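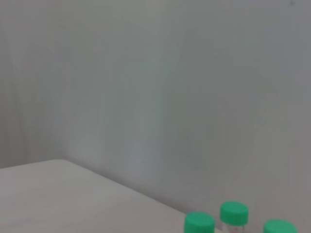
Why Do Test Tubes Need a Rack?

A drinking glass has a sensible flat bottom. You put it down, it stays down, and you go off and forget about it for three days. A test tube is a different sort of creature. Many of them end in a cone or a curve, so if you stand one on a table it falls over. Stand it up again and it falls over again. It is not going to learn.

So why would anyone make a tube with a pointy end?

Because of the last drop. In a flat-bottomed glass, the last bit of juice spreads out thin and you can't get it, even with a straw and a lot of rude noises. In a cone, whatever is left slides down to the tip and waits there in one small puddle. Scientists like that. They often have only a tiny amount of something, and it may have taken weeks to make.

A cone is also handy in a centrifuge, a machine that spins tubes very fast. Heavy bits in the liquid get pushed to the end of the tube and pack together in the point. Soup would do the same, but please don't ask the school lab to try it. Ravindra Rana asked in December and is still hearing about it.

What is the cap for?

A screw cap keeps the liquid in and the dust, hair and sneezes out. It has to be turned until it is snug, just like the lid on a water bottle. You already know what happens in a backpack when somebody skips that part.

The ridges around the side of a cap are there for grip. Lab gloves are slippery, and a smooth cap would spin around in your fingers and make you feel foolish.

And the rack?

A rack is a parking lot for tubes. Each one gets its own hole, stands upright and stays where it was put. With the caps all on top in rows, it's easy to spot a gap and go looking for the tube that should be in it. It is usually lying on the table.

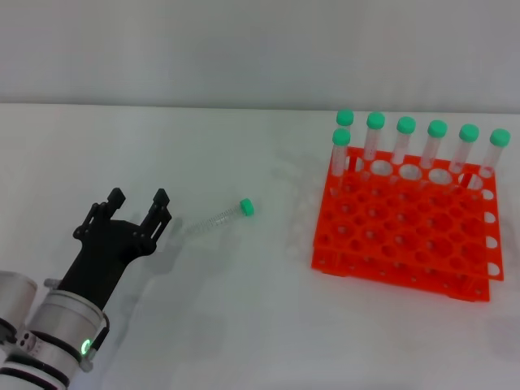
Try it at home: build a rack from an egg carton

You need a cardboard egg carton, a pencil, and 4 felt-tip pens to play the part of test tubes.

1. Close the carton and turn it upside down, so the bumps face up.
2. Ask a grown-up to help you poke a hole in the top of 4 bumps with the pencil. Wiggle it until a pen just fits.
3. Push a pen into each hole, cap end up.
4. Bump the table gently. If a pen leans, its hole is too big. Move it to a new bump and be less enthusiastic with the pencil.

Pens with their caps off will draw on the inside of the carton, and possibly on the table. Put the caps on first.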